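Clonier Two-Arm Class Kit
School and club edition, by Suvside

Back in stock from Monday. Two arms, two grippers, mounting brackets, cables, getting-started booklet. Built for robotics clubs and senior classes doing household task projects. Table and appliances not included.

Max reach 800 mm per arm. Each set suits a group of up to six, more if your happy to take turns.

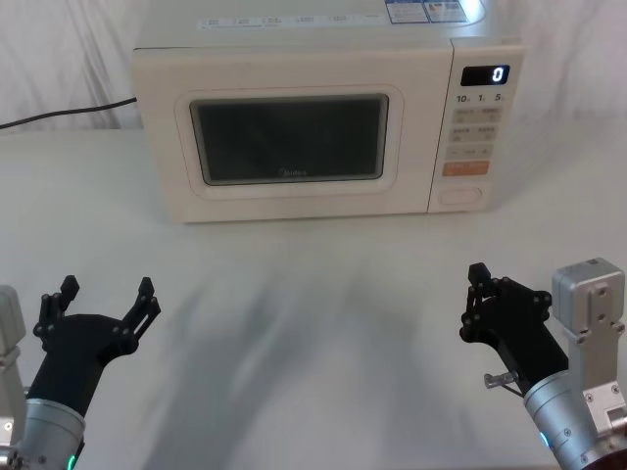
Can we run just one arm to start with?
Each arm has its own controller, so leave the second one unplugged until the group is ready for it.

What the kit gets used for: the Zusurham club challenge, mostly. Open the microwave, load it, close the door, press a button. Sounds easy. Clubs usually spend almost 40 hours on it before comp day, most of that on the door.

Door tips from our support desk. Go slow on the approach. Practise the pull by itself before you string it together with anything else.

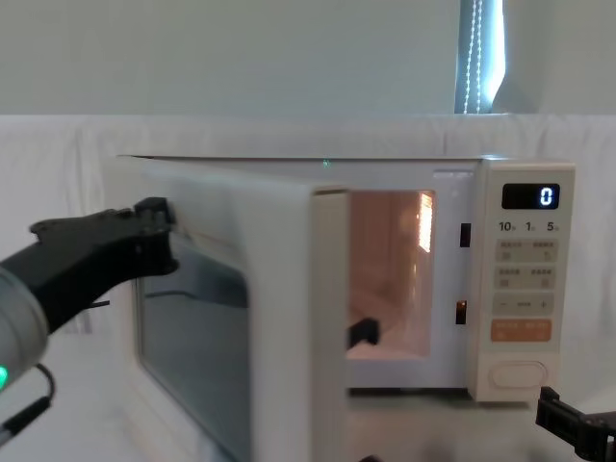

Same goes for closing. A gentle push near the outer edge beats a big swing, and you wont be re-levelling the microwave after every run.

Set the home position before the first lesson, both arms, and save it under a name the kids will remember. Saves heaps of time at pack-up. 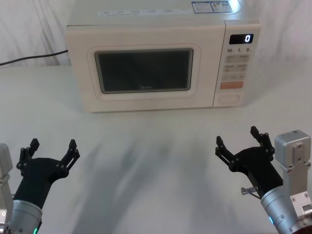 Both grippers open, facing the microwave door.

Spare finger sets sold seperately, colour black only. Na cable pack fits all versions. Warranty is 2 years on arms, grippers not covered for drops.

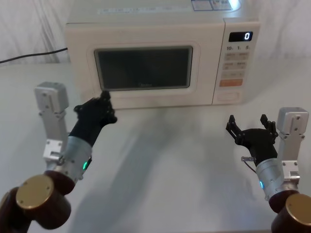 Left arm up against the door, right arm clear of it.

School orders: send a purchase order with your delivery address and a contact for the lab or workshop. Freight quoted by postcode. Loan sets available in January, book early, they go quick.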